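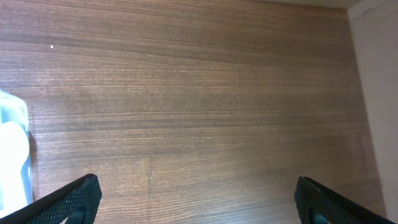 Hanging height and light levels for the Hnatiuk works on paper

rzepka_prep
Posted May 13, 2021

We have the Hnatiuk drawings coming in for a late summer show and I need to settle the layout. 56 works, all graphite or colored pencil, most framed under acrylic. The gallery is one long room plus a side room with a north window. The curator wants a salon hang on the long wall. I would prefer a single line at a 58 inch center and to put the overflow in the side room.

Questions are light level and whether anyone has hung this artist before. The lender's form says 50 lux, no exceptions.

mattecutter
I hung 20 of them in April at Pekeck. Single row. They are quiet drawings and the line work disappears past six feet, so anything in a top tier is wasted. 50 lux is fine once people's eyes adjust. Give them a dim entry and don't put a bright video next door.

tornedge
Disagree on the salon hang. The artist showed them stacked in the original exhibit, edge to edge, and the series reads as a group. A single line turns it into 56 separate pictures. If the curator has the install shots from that show I would follow them.

mattecutter
The original room had a 9 foot ceiling and the drawings were unframed, pinned direct. Two inch frames change the spacing completely. You can't copy the old layout with framed work.

tornedge
You can scale it. Gap to image ratio is what matters.

rzepka_prep
Ceiling here is 12 feet. The lender will not allow unframing, so pinned is out either way. Does anyone know what the glazing is? The condition reports just say "acrylic."

Analyn Buenaventura
I did the framing for the Drasska loan. It is UV filtering acrylic, not antireflective. You will get reflections from the north window at anything past a shallow angle. The colored pencil sheets have loose pigment, so check whether the acrylic is the antistatic grade before you carry them face up. The ones I framed were standard grade with a deep spacer, and I marked that on the backing board.

rzepka_prep
Thank you. That rules out the wall opposite the window.

plumbline82
Blackout the window. 50 lux with a north window is a fantasy in August no matter what the blind is rated for. We metered 823 lux on the sill side of a room like that with a scrim down.

mattecutter
At the sill, sure. What was it at the wall?

plumbline82
Varied through the day, and that is the problem. Your fixtures are set for one reading and the window gives you another. A logger will show it in a week.

tornedge
Plurkora makes a small lux logger that clips behind the frame edge. Ours drifts a little against the handheld meter but it is good enough to show peaks.

rzepka_prep
Decision for now: window blacked out, graphite in a single line in the long room, and a stacked group of 2 rows in the side room for the colored pencil. Curator has agreed in principle. I still have to check the stud spacing in there.

tornedge
Two rows is a compromise I can live with. Keep the bottom row above 40 inches or the wheelchair sightline gets crowded by the benches.

mattecutter
Still say one row.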